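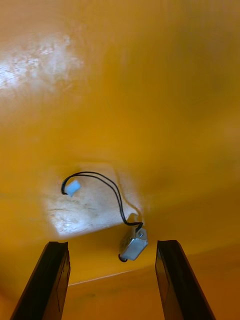
Small solenoid with its two-wire lead and light-blue plug.

Ridomow Parts Library: progress report to the Tessier Fund
8 min read
Last updated: 2021-10-17

Hi Chiamaka,

You asked for something a bit less stiff than the March report, so I've thrown out the template and I'm just going to tell you how it's going. The spending table is going to you separately, from Bhavana, who would like it known that it balances.

The short version is that the sorting is going well, the testing is slower than I promised, and the solenoids have turned out to be everybody's favorite thing in the building (mine too!).

Where we've got to

As of this weekend we have 2163 parts sorted, labeled and on the shelf. In the proposal I said we'd have the motors, switches and solenoids finished by now and be well into the sensors. Motors and switches are done. Solenoids are nearly there. Sensors are still in the big crates by the window and I've been avoiding their eye a little.

The holdup is mostly the cables. When I wrote the budget I was picturing loose parts with bare terminals, the way they come in a catalog, and what people give us is parts with leads still on them, clipped out of printers and locks and coffee machines and who knows what. A motor with a lead and a good plug on the end is worth far more to a school than a motor without one, so I didn't want us snipping them off to save time. But leads tangle. You reach for one part and lift out a whole bird's nest, and then you spend your morning on that.

Heiðrún came up with the fix, and it's so plain I'm embarrassed. Everything with a lead gets pulled out of the crate and laid down separately, cable and all, before anyone picks up a label. We used to label straight out of the crate. Now there's a laying-out stage, and it has made the afternoons a lot calmer.

The plugs

I know this is the part you'll skim, but it has eaten a lot of my fall so you're getting it anyway.

The little plugs on the ends of the leads are the real sorting problem. The solenoid in the photo has one of the light-blue ones, a tiny rectangular thing, a bit frosted-looking. We also have white ones, a few red ones and a lot of cream ones that may have been white once. Color tells you next to nothing about whether two of them will fit together. I spent an entire evening believing it did and making a very pretty chart, and Ásdís came in the next day and pushed a cream one and a white one together and then failed to do the same with two identical whites. So the chart went in the recycling.

What we do now is match every plug against a board of sockets that Ásdís wired up. If it seats properly in one, the part gets that socket's letter on its label. If it doesn't seat in any of them, it goes in the odd box. I had expected the odd box to be overflowing by now, and it's respectable but not frightening. When there's enough of one odd type, we add a socket to the board and go back through.

Letters on labels sounds like nothing, but the teachers have told us it's the thing they use most. They don't need to know the name of the plug. They need to know that a part marked F goes with a lead marked F.

The solenoids

We started with the small ones and they're a joy. You give them power and a little plunger jumps. That's the whole show, and I've watched a room of twelve-year-olds do it over and over until the battery gave out. If we'd known, we'd have put them in the very first kits in place of the slide switches, which I'm sorry to say have thrilled no one.

Testing them is quick when the lead is sound. Clip on, press the button, listen for the click, then leave it a moment and press again. We never hold the power on for long, and that's written on the card in the kits as well, in large letters, after some feedback from a school I won't name. Anything that clicks twice in a row passes. Anything that clicks once and sulks gets a second chance after a clean, and if it still sulks it goes to Beca's cutaway pile.

The cutaway pile is new, by the way. Beca Humphreys has been sawing open the dead ones so you can see the copper wound up inside, and mounting them on card. She began it as a way of using up rubbish and now I have teachers asking for the dead ones ahead of the live ones. I'd like to talk to you about whether that can count toward our outputs. I don't have a column for it.

The kits

We've sent out 33 Stostuneo kits so far, all to schools and youth clubs in London. The proposal said we'd reach the end of the year with more than that, and I still think we will, as the parts for the next batch are sorted and what's missing is printed cards.

Each kit has a mix of motors, a buzzer or two, switches, leads and (from this batch on) a solenoid. They go out on a term's loan and come back for a check. Returns have been better than I feared. The parts come home in good shape on the whole, though the leads come home knotted, and we've started tucking a note into the lid about curling each lead up by itself before it goes back in. A loose curl is plenty. One club wound theirs so tightly round the motors that we had to retire two of the leads where the wire had broken inside.

I did promise you some honest grumbles from the schools, so: the labels were too small (fixed), the cards assumed everyone had a screwdriver of the right size (half fixed, we've put one in each kit but I bought the wrong handles and they're uncomfortable), and one teacher thought the whole kit smelled of printer. It does. I have no plan for that.

The room

Your move grant covered the lighting and the shelves and both have made a huge difference. Small dark cables against a dark bench were a misery in the old place. We lay things out on bright surfaces as much as we can now – a black lead shows up beautifully against yellow – and the number of plugs we find on the floor at sweeping time has dropped right off. The shelves are full to the third row. I'd underestimated how much space the motors would want and overestimated the switches, so there's a reshuffle coming, probably over a couple of evenings before the holidays.

The heating is still the heating. The landlord has been back twice and it's no worse.

Money, briefly

Bhavana Palaniappan has the proper figures. From my side: we're under on materials, because so much is being donated with its leads intact, and over on hours, for the same reason. I'd like to move a bit of the materials line across to pay for Heiðrún's Thursdays through the winter. She's the fastest on the tangles by a long way and I'd rather have her than another spool of wire. If you need that as a formal request, tell me and I'll dig out the form.

We haven't touched the contingency.

What's next

Finish the solenoids. There are a few larger ones with stiff leads that need a different clip for testing, and the clips are on order.

Start on the sensors. I'm going to try these with the laying-out stage from day one and see whether we can get through a crate in one go. I'm not giving you a date for them until we've done the first crate, after what happened with my last date.

Print the new cards. Ásdís Blöndal has redrawn the solenoid page and it's lovely, with the plug letter right at the top where you'd look for it.

And then there are 10 schools on the waiting list who will get the next batch. I've written to all of them. Two have asked if they can come and see the sorting, and I've said yes, so if you or anybody else at Tessier would like to join one of those visits, please do. Wear something warm.

I'll call you the week after next about the hours. Could you also let me know whether you still want the plug letters written up for your other grantees? I've got a rough draft and it needs somebody who isn't me to read it and say where it stops making sense.

Ridomow Parts Library, London | Contact us | © Ridomow | Back to top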